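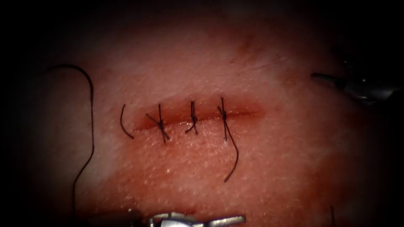

最后修改:7月,下午4:20

讲稿备注:间断缝合,从第一针到剪线
主讲:Sena Kyei
Ginari 技能课,总时长17分钟,留5分钟提问

开场
先报课名,再说范围。今天只讲单纯间断缝合,连续缝合和皮内缝合放到下一讲。听众多数打过外科结,打结手法不用从头演示。
开场的图停久一点。切口是一条直线,上面三针,线是深色的。先让大家自己看,再问一句:三针的线尾一样长吗?等有人回答再往下讲。
答案:左边一针线尾留得偏长,中间一针剪得短得多,右边一针还拖着一根没剪的长线。三个结都落在切口下方这一侧。顺着这个讲结的位置:结要偏到一侧,不要压在切缘正中。各针的结放在同一侧,拆线时好找。

第一部分:进针之前
切口两侧先看一遍,确认两边高低。练习垫放久了边缘会卷,卷了就换一块。
说清针距和边距。边距先定,针距跟着边距走。初学者容易只盯着针距,结果边距忽大忽小,切缘对不齐。
持针器夹在针的中后段,不夹针尖,也不夹针尾接线的地方。
这里讲线的走向。线长的时候最容易横在切口上,下一针看不清进针点。每次进针前先把线拨开,养成习惯。 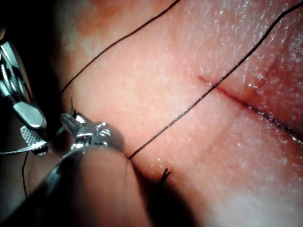
图2 两股黑线与切口,左侧为器械

讲图2时只说两件事。
一是右边那股线,从右上角斜着下来,正好越过切口的上端。问听众:现在要在那一端进针,先做什么?(先理线。)
二是左侧器械上那块带网格纹的夹持面。这种细纹用来咬住针,线在上面反复夹会起毛。要拉线,尽量夹将来会剪掉的那一段。
器械型号不讲。有人问就课后答。

第二部分:打结和收紧
收紧到两侧切缘刚好靠拢为止。再用力,组织会在线下面鼓起来,两边起褶。真实组织术后还会肿,收得过紧等于给后面添麻烦。
第一个结扣放平,第二个反方向。方向错了会成滑结,当时看着没问题,松手以后慢慢退开。
(去年在 Dustura 讲的时候这段超时了。控制在2分钟内。)
Adwoa Issahaku 提的意见:别说“适当的张力”,听的人没法照着做。改成“靠拢就停”。

第三部分:顺序
可以从一端顺着缝,也可以先在中点缝一针,再分别往两边补。短而直的切口,顺着缝就行。切口长,或者两侧长度不等,先缝中点,免得缝到最后一端多出一块。
放下一张图之前喝水,换翻页笔。 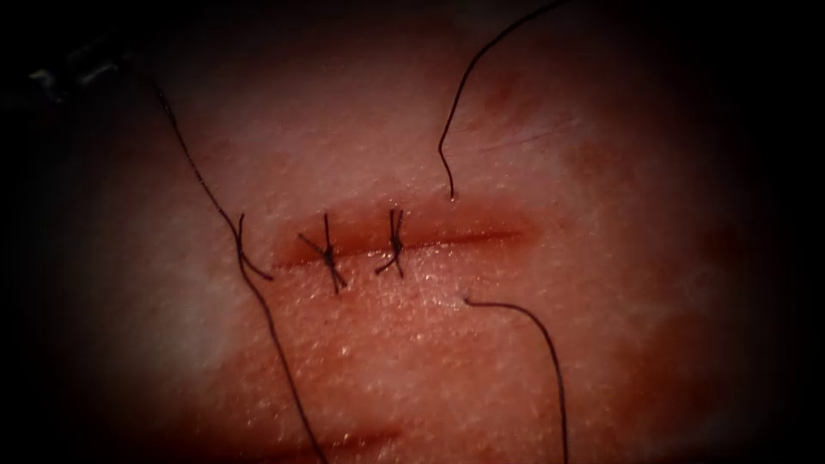

第四部分:缝到一半时看什么
左半段已有两针,切缘合上了,右端还开着,是一条细的红线。让大家比较左右两段。
两针处的组织略有一点聚拢,可以接受,再明显就该重缝。
左侧有一根长线从切口左端外面绕过去,没有挡住切口,位置可以。
提醒:缝到一半停下来检查,比全部缝完再返工省事。发现有一针边距不对,趁早拆掉重来。

剪线
线尾留多长,看线的材质和部位,按科里的规定。练习时要求只有一条:同一条切口上,各针留得一致。剪的时候剪刀尖要看得见,看不见就不下剪。
回到开场的问题,再提一次左边和中间两针的线尾。

收尾
练习安排:每人一块垫子,两人一组,一人缝一人看,然后互换。看的人只看结的位置和线尾,别的先不管。
垫子到 Rellgate 那边的柜子领,用完按编号放回。113号垫子表面有裂,已经停用。
提问时如果有人问到倒刺线,答:不在今天的范围,讲义后面有参考文献。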